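Support > Facilities and Equipment > Resolved tickets

Ticket 1899 – Room booking calendar, Letley and Sarkside

Fault: Since July, bookings made at Sarkside have shown two hours late on the Letley screens. 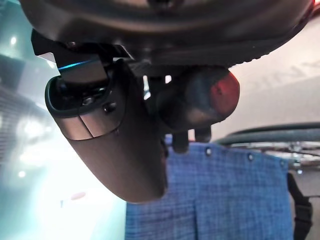

Screw head, upper part of finger

Krešimir Hodžić reset the time zone on both accounts. Bookings already entered were not corrected.

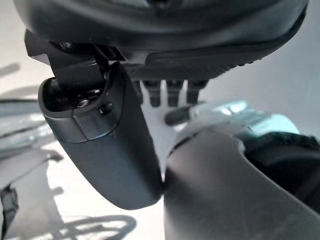
Recess with silver screw head

All 15 affected bookings were re-entered by hand.

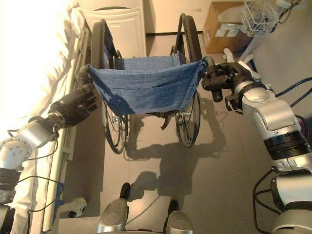
Staff are asked to check their own entries – including repeat bookings – before the ticket is archived.

Status: Resolved

Last updated: August 2025
Contact the Drindgate Service Desk | Back to top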